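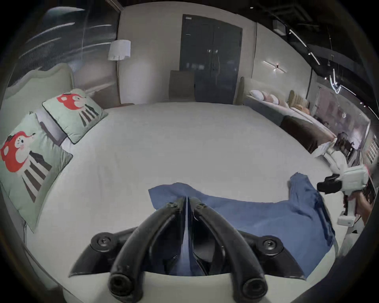
Figure 4. Blue garment on the sheet, with cushions at the headboard.

Sandari Residences — Household Guide
Prepared by Elfriede Janssen, Resident Services
Revised January

Section 4. Folding Garments on the Bed

4.1 General

The bed is the designated folding surface in all Sandari bedrooms. Laundry is not to be folded on the side table or on the floor chair. The procedure below applies to T-shirts, long-sleeved shirts and light sweaters. Trousers and bed linen are covered in Section 5.

Residents whose suites are furnished with the Zerkaveo bed should note that the mattress has a soft edge. Garments should be folded well in from the side, where the surface is firm.

4.2 Preparing the surface

1. Remove the duvet and any blankets and place them in the hallway cupboard.

2. Smooth the fitted sheet from the centre outward and check that all corners are tucked under the mattress.

3. Move pillows and decorative cushions to the headboard side. They may remain on the bed provided they do not touch the garment.

4. Close the curtains if direct sun falls on the sheet. Dark colours left in strong light will fade.

CAUTION: Do not fold on a mattress protector alone. The coated face marks easily and replacement is charged to the suite. 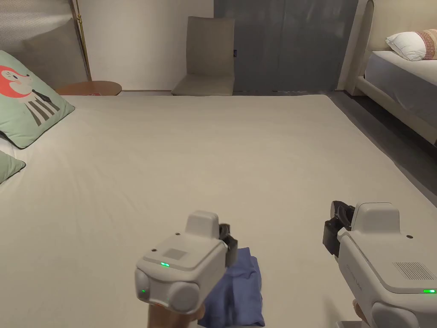 5. Bring one garment at a time to the bed. The remainder of the load stays in the basket — a pile on the sheet will crease the items underneath and leaves too little room to work.

6. Confirm that the garment is fully dry, in particular at the collar, cuffs and underarm seams. Damp items are to be returned to the drying rack in the laundry room, which is open until 9 p.m.

4.3 Folding a long-sleeved garment

1. Lay the garment face down with the collar toward the headboard.

2. Take hold of both shoulder seams and draw them gently apart until the back panel lies flat. Do not pull on the neckband.

3. Smooth the body from the collar to the hem with an open hand. Wrinkles left at this stage will be pressed in by the folds that follow.

4. Fold one side toward the centre, in line with the midpoint of the shoulder. The side panel should form a straight outer edge.

5. Turn the sleeve back on itself so that it lies along the folded panel, with the cuff pointing to the hem.

6. Repeat steps 4 and 5 on the other side.

7. Fold the hem up to the collar, then turn the garment over and square the corners.

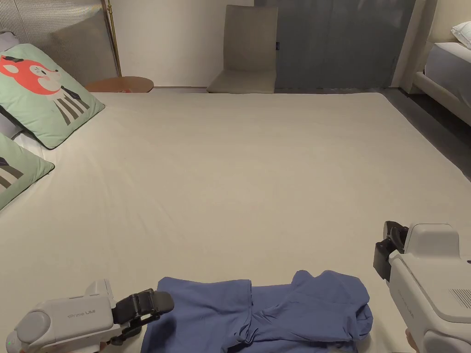 Figure 5. Likely long-sleeved, partially folded. Left portion flat; right portion bunched and layered.

NOTE: Where fabric bunches on the second side, open that side completely and begin again from step 4. Tugging at the sleeve alone will pull the finished side out of line.

4.4 Short-sleeved garments

Follow 4.3, omitting step 5. Short sleeves are folded in with the side panel.

4.5 Storage

Folded garments are placed in the Gerlach drawer unit. Each drawer holds 12 folded shirts in 2 rows. Heavier knitwear belongs in the lowest drawer and should not be hung.

Replacement drawer liners may be requested from Resident Services on Form 31.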